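Vundico Twin-Arm Sorting Bench: Set-up Guide
Section 7. When the grippers stop agreeing with the table

Most faults on this bench are dull and announce themselves. Fault 318 (grip width mismatch) is the exception. The arm carries on, looking pleased with itself, while closing on a spot slightly beside the thing it was sent to fetch.

7.1 Before touching anything

1. Press the stop button. Pausing the program is a different matter and leaves the motors live.
2. Wait 36 seconds for the brakes to settle.
3. Write down the fault number. You will not remember it.

CAUTION: Indicator lights on the arm do not mean it is safe to reach in. Green is quite compatible with a bruised knuckle.

4. Look at both fingertips for bits of crayon or eraser stuck to the inner faces.
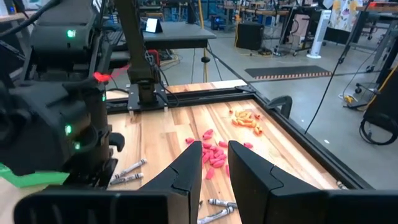 Fig. 7-1. Right gripper over the small-parts area, fingers apart.

5. Wipe the fingers with a dry cloth. Solvent takes off the grip surface, and Poduval pads are not cheap.

7.2 Checking for a clash

Both arms can be sent to the same basket. The planner is meant to forbid this, and up to release 1677 it mostly did.

6. Switch to hand-guide mode and move one arm at a time. 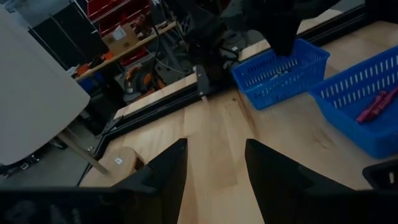
7. Raise the first arm fully clear before freeing the second. An arm freed with its gripper inside a basket will bring the basket with it.
8. Check that no cable pulls tight at full reach.

NOTE: The Hidville office received so many bent fingers last November that it now keeps a drawer for them.

7.3 Re-teaching the trays

9. Put every tray back in its taught position. "Near enough" is how most 318s begin.
10. Run the slow cycle from the Fillbridge panel with the speed limit set to 500.
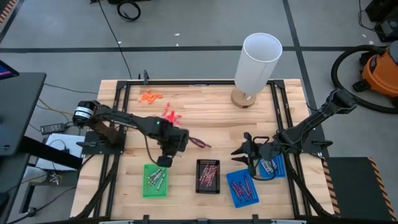

11. Keep one hand by the stop button until the cycle ends, however tedious it gets.
12. If the fault returns, repeat from step 4. If it returns again, lock the bench off and report it.

7.4 Tall items

Anything standing higher than a basket rim must be entered in the height table by hand. Left out, it does not exist as far as the arm is concerned, until they meet.

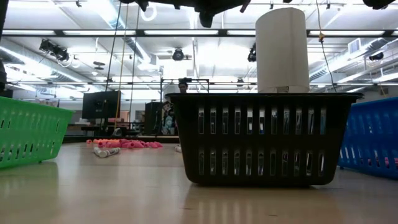 One site wrote back that they had entered every height faithfully and still got a 318, having typed the lot in inches. The table takes millimetres. Correct the entries, save, and restart from step 10.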